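I have been putting off the memory upgrade since September, which is a silly thing to admit when the box of new sticks has been sitting on my shelf next to the printer paper. Well, I finally cleared an afternoon for it, and then it turned into two jobs, because of course it did.

A little background for anyone new. I look after the computers for a small design studio called Allent (thirteen desks, one very loud plotter, excellent coffee). Mireille Zoubi runs the place and signs off on what I buy. When I told her a decent used server board plus a pile of memory would come in under $500, she said fine, as long as she never had to hear the word "backup" again until something needed restoring. Deal!

So, the board. If you've only ever poked around inside a home PC, the first thing that gets you about a server board is how much of it is memory slots. They come in banks, one on this side of the socket, another on that side, and you start wondering where they found the room for everything else. I love it. It's like looking down at a parking lot from a plane.

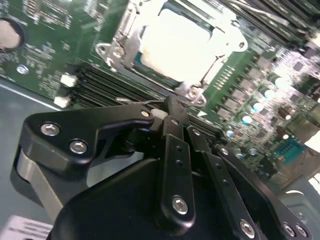 *Socket, slots and a whole lot of shiny capacitors.*

Before touching any of it I did my usual routine, and I'll write it down again here, mostly for Kamran Jalali, who emailed to ask and has been waiting very patiently for an answer:

- Power cord out, then hold the power button in for a few seconds.
- Wrist strap on. Clip it to bare metal, not to paint.
- Blow the dust out of the slots before the new sticks go in, with short bursts and the can held upright.
- Check the manual for which slots to fill first. Every time, even if you're sure.

That last one is the one I skipped two years ago, and I lost an entire evening to a machine that beeped at me and did nothing else. The order is almost never "start at the end and work along." There's usually a pattern that depends on how many sticks you've got and how many processors, and the little white lettering on the board is no fun to read without a flashlight. I now print the page and prop it up against my mug.

Kamran also asked about the coin cell. Yes, I swap it whenever I have a used board open anyway! It's a cheap battery, and a clock that keeps forgetting the year is a really annoying thing to troubleshoot from across town. Slide the clip back gently, let the old one pop up, new one in with the plus side facing you. Then go into the setup screen and put the date right.

Now, the second job. Mi-kyung Ahn, who does all the big print layouts, has an older desktop that she refuses to give up – and fair enough, it's set up exactly how she likes it. The plan there was a processor swap. I found one that fits her board for $33, which made me so happy that I told three people about it, and none of them cared.

Processor swaps make me more nervous than anything else I do, and it's all down to the socket. Memory is tough. You can be a bit clumsy with memory. But an open socket is the part of the computer where I stop talking and turn the music off, and I don't leave one sitting uncovered while I go and make a sandwich.

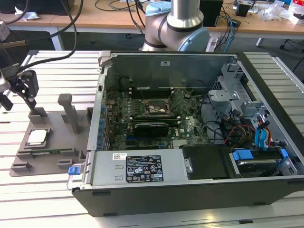
The other thing I fuss over is where the chip goes in the meantime. It needs a proper spot of its own, where it sits flat and won't get brushed off by a sleeve. I used to put them down on whatever was nearby, and then one day I found myself on my knees with a flashlight under the radiator. Never again.

Cables are the other nuisance on these older towers. They drift. You push one out of the way, you turn around for the screwdriver, and it's right back over the thing you're working on. A twist tie off a bread bag does the job just fine, by the way. I keep 8 or so in the lid of my toolbox.

Thermal paste questions always come up, so: a small blob in the middle, and let the cooler spread it. Jae-in Hong swears by a thin layer put on with an old gift card and we have agreed to stop discussing it.

Next up is the plotter, which has started making a new noise.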